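Does Making Your Bed Help You Sleep? A Look at the Claims

Student project report, Health and Daily Life, spring term

Why we picked this topic

Every few months another article says that people who make their beds sleep better, earn more and feel calmer. Two of us make our beds and the rest of the group does not, and none of us could tell the difference from looking at each other in an 8 a.m. class. We wanted to see if the claim held up with ordinary students in Drimilley and Jestiscombe.

What we did

We handed out a one-page survey in February to students in both towns. It asked how often they made the bed, how long they slept, how often they woke up in the night, and how they would rate their sleep from 1 to 10. We got 294 forms back. Of those, 37 could not be used. Most had blank answers, and a few gave bedtimes that came after the time they got up.

We also ran a small trial. People who never made their beds were asked to do it every morning for 2 weeks and keep a sleep diary. Making the bed meant pulling up the covers and straightening them. We did not ask for hospital corners. A blanket or other piece of fabric laid over the top was allowed but did not count either way.
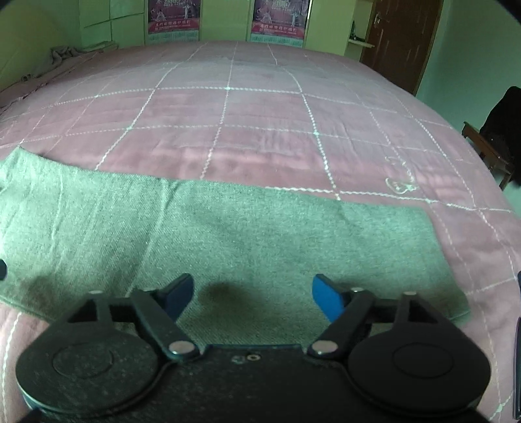
What we found

On the survey, the daily bed makers did rate their sleep higher. This is the part the articles like to stop at. But the same people also went to bed earlier, and they were less likely to have a night job. When we compared only people with similar bedtimes, most of the gap went away. What was left was too small for us to trust on a survey this size.

The trial was weaker than we hoped. We collected 77 diary pages, and many looked like they had been filled in all at once with the same pen and the same number. The pages that seemed real showed good nights and bad nights with no clear pattern. Saturday was the worst night for sleep, made bed or not.

Problems with our project

People knew what we were testing, so some probably wrote down what they thought we wanted. We had no group that changed nothing, and we should have. We also relied on people to say whether they made the bed. The Brophy sleep app, which three of us tried, did not solve this. It gave one person a full night of "deep rest" while the phone was in a backpack.

We left out the Tonis bedding leaflet as a source. It says a neat bed leads to better sleep but gives no numbers, and it is printed by a company that sells sheets.

What we think

We did not find good evidence that making the bed improves sleep. It may be that people with steady routines do both. That would fit our survey, but we can't prove it either — a longer trial with a comparison group would be the next step. Anyone repeating this should collect the diaries every day.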